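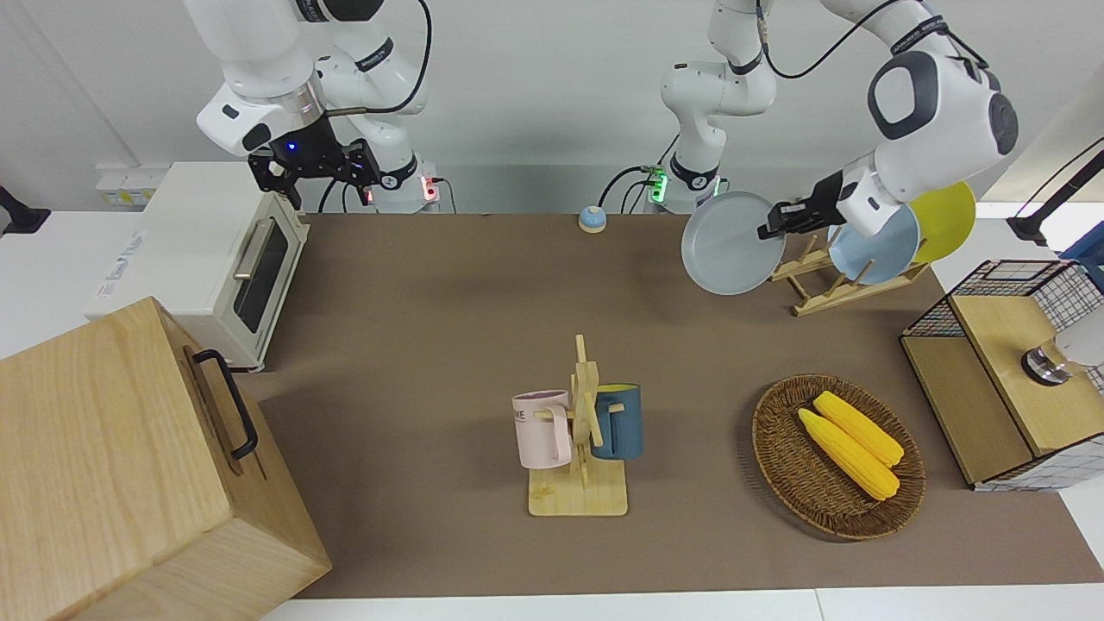

A plate and a plate rack on a brown mat.

Kitchen and Front of House Assistant, Lultness

Posted in May by Farzana Sheikh
15 shares

Vumia is looking for a kitchen and front of house assistant to join us before the summer season. We are a lunch café on the harbour road in Lultness, open all year, with a small evening menu from June until the schools go back. The job is part time, with extra shifts in the busier months for anyone who wants them.

Most of the work is in the back kitchen. You will wash up, put away, prepare vegetables and salads, keep the fridges in date order and sign the cleaning sheets at the end of the day. When we are busy at the counter you will also take orders, carry food and clear tables. Everyone here does some of each, including me.

You don't need experience. We will pay for your food hygiene certificate and you will work your first 2 weeks alongside one of the team. Training hours are paid at the full rate. You do need to be on your feet for most of a shift and able to lift a full crate of milk.
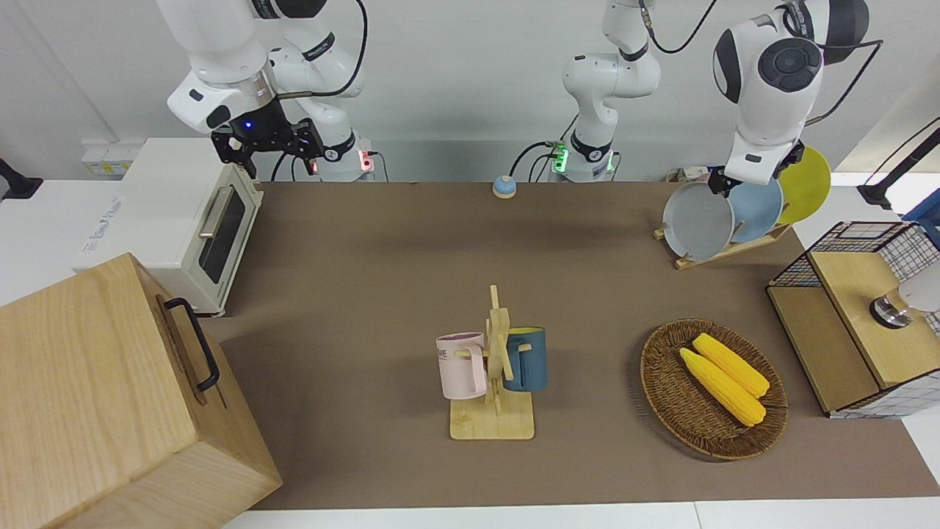
Photo: Grisix

Shifts start at 8am or 11am. The rota goes up a fortnight ahead and we stick to it — if we have to change your hours we will ask you first. You get a meal on every shift, and tips are shared equally between kitchen and counter by hours worked. Staff have a discount at Tjoa, the bakery next door, which supplies our bread.

The 791 bus stops outside, but the last one leaves before we finish on evening shifts. Please think about how you would get home before you apply for those. There is space for bikes in the yard and no staff parking.

We would be glad to hear from people coming back to work after a break, and from school leavers aged 16 or over. Under-18s will be given daytime shifts only.

To apply, send a short letter or drop one in at the counter. Tell us which days you can work, when you could start and any jobs you have done before, paid or unpaid. A CV is fine but you don't have to send one. Please include a phone number.

Interviews will be held at the café in the afternoon, after lunch service. We will reply to everyone who applies, and we'd like the new person to start before the end of June.

2 comments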